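Robot arm station going in at our prep kitchen – what happens to the prep jobs?

Posted in Workplace & Shift Work by Nuria Bravo

I'm a shift lead at a drinks and fruit prep kitchen that supplies hotels and event caterers. We have 20 people on days and a smaller crew at night. In May our owner told us we're getting a two-arm robot station from Ekix to set up garnish trays: fruit, ice, bowl, spoon, board, all in their places before a person finishes the order. On a busy day we send out 149 trays and most of that is two people standing at one bench.

Management says no layoffs. What they haven't said is who loads the thing, who cleans it, and whether the prep rate of pay stays the same if your job becomes watching it. Two of my crew have been on that bench for years and they keep asking me. Has anyone been through this in a kitchen or a packing room? What changed day to day, and what should I get in writing first?

Agnes Forsyth
Three replies on this board, helpful to 62 people

We went through it at Holley, on the dessert side. I was on the bench before and I'm on the station now, so I can tell you how it went for us.

The first couple of months were more work. Everything had to be put out the same way every time, and we had never done that. Each of us had our own layout and it was fine because a person can reach for a bowl wherever it is. We ended up marking the table with tape and sticking a layout sheet on the wall. When the tape lifted, somebody had to redo it, and that somebody was me.

After that it settled. One of the two bench people moved to finishing and checking orders. I load, clear, wipe down and restart when it stops. It stops more than the salesman said. Slippery things and anything soft gave us the most trouble, and we still do all the real knife work by hand.

What I'd get in writing:

Your job title and rate, with the date they'll next be looked at. Mine got changed to "station attendant" and it took me five months to get the rate sorted out.

Who is allowed to stop it. It should be anyone standing there, with no write-up for it.

Training on paid time. We got one afternoon. Ask for more, and ask for the night crew too, they were left out of ours completely.

Who does the cleaning between runs and how many minutes they get for it. If it isn't on the schedule it comes out of your break.

Also ask that your two bench people be in the room when the layout is decided. They know which side the tray should be on. The installers don't.

Calum Hepburn

They always say no layoffs. Then people leave and don't get replaced. Look for another job now while you have one.

Temitope Aliyu

Calum isn't wrong that it can go that way, but it depends on the place. I do maintenance at Fallahi. Nobody was let go there, though hours did drop for the temps – ask about temps and part-timers separately, because "no layoffs" usually doesn't cover them.

One more thing for Nuria. Find out what number they're using to judge it. Ours was 2,000 cycles without a person stepping in, which had very little to do with whether orders went out right. The crew got blamed for stoppages that came down to a worn part. Keep a paper log by the table from the first day: time, what it was doing, what you did. That log got us a second attendant on the late shift.

And ask to see a station set out with your kind of items before you agree to anything about staffing. My sister's workplace, Medus, does fruit and ice setups like yours. She sent me these and said I could put them up.

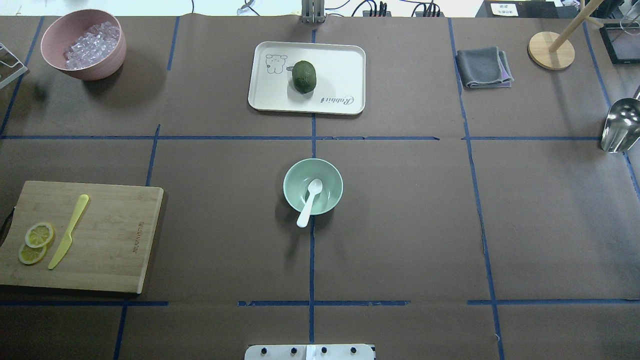
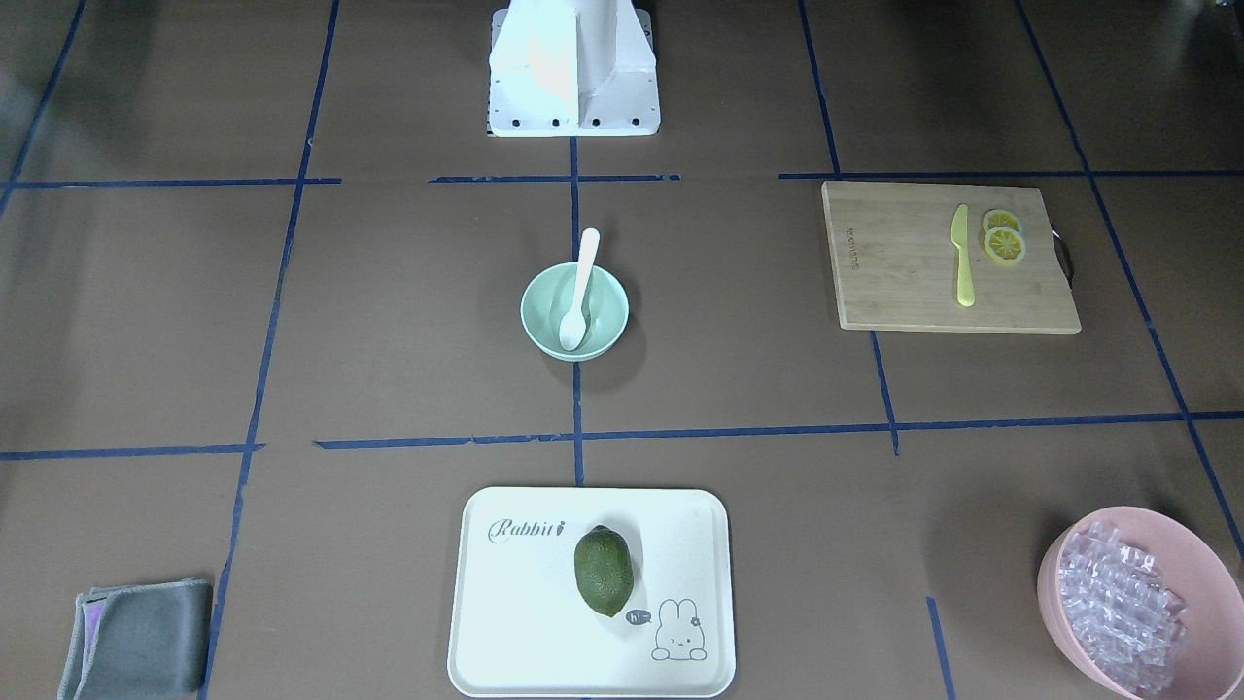

Both: a taped table with the bowl and spoon, cutting board with lemon slices, fruit on the "Rabbit" tray, gray cloth and ice.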